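Where Do All the Boxes Go? My Packaging Waste Project

I picked packaging waste for my project mostly because of my own bedroom closet. I'm one of those people who keeps every box "just in case," and when I moved apartments in June I had to carry the whole collection down to the recycling area in the rain. So when our course asked for a topic we could study close to home, I already had one sitting at my feet (well, falling on my head every time I opened the closet door).

My question was pretty simple. When a box shows up at a small business or a student apartment building, what happens to it next? Does it get used again, does it get recycled, or does it end up in the trash with everything else?

What I did

I spent two weeks on this and split my time between two places. The first was Sotside, the student housing where I live, which has 269 residents and one recycling room that is way too small for them. The second was Plirnetti, a mail-order shop in Bunesholm that sells yarn and sewing supplies. They let me go through their delivery records and sit in the packing area with my notebook, and they were super patient with me!

I also put a survey in the mailboxes at Sotside. I was hoping for a huge pile of answers and got 22, so please keep that in mind when you read the next part. My roommate filled one out too, and I went back and forth on whether that should count. I left it in.

For each box I wanted to know how many trips it makes before it gets flattened. A cardboard box doesn't really wear out all at once. The flaps go first, then the rim gets soft and ragged, and the tape pulls off the top layer of paper when you peel it. After that people stop trusting it for shipping, but it can still be fine for holding things.

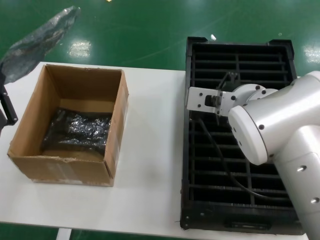
What I found at Plirnetti

The shop took in 3,896 boxes last year, according to their own delivery log. I had figured they would send most of them straight back out with orders, and they do reuse plenty, but size is the big problem. Yarn comes in from suppliers in great big cartons and goes out to customers in little ones. So the big ones pile up until somebody has time to break them down.

The other thing I hadn't thought about was plastic. I went in with cardboard on the brain, and on my second day there I realized I had no column in my notebook for bags, wrap or filler at all. I had to redo the whole sheet that night. Bags are also harder to sort, partly because a shiny black one can be made of all kinds of stuff, and the local recycling guide has one sentence on it that I read five times and still don't get.
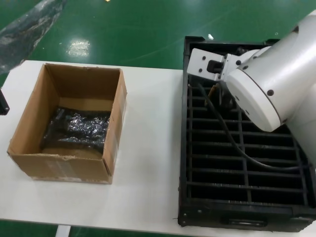
A black plastic bag in the bottom of an open cardboard box.

What I found at Sotside

Most people who answered my survey said they flatten their boxes "always" or "usually." Then I'd go down to the recycling room and find whole boxes stacked up to the light switch, some with the plastic still inside. I don't think anybody was lying to me. I think we all remember the times we did it right (me included, see closet above).

A few people wrote extra comments, which were my favorite part. One wanted a box cutter on a chain by the door. Another asked for a shelf where you could leave good boxes for someone else to take, and I liked that idea so much I made it my main suggestion. 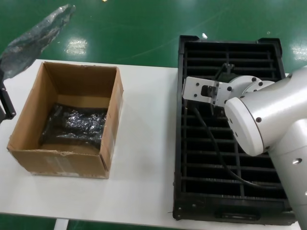
What I'd change

I would start with the plastic next time and give it equal space from day one. I'd also hand out the survey in person, even though knocking on doors makes me nervous. And I would mark a few boxes with a pen and follow them through the building, because right now I'm guessing about the middle part of their lives.

My main source for the background reading was the waste handbook by Dambrauskienė, mainly the chapter on sorting at home. The survey form and my redone tally sheet are at the back of the printed copy, coffee stain and all.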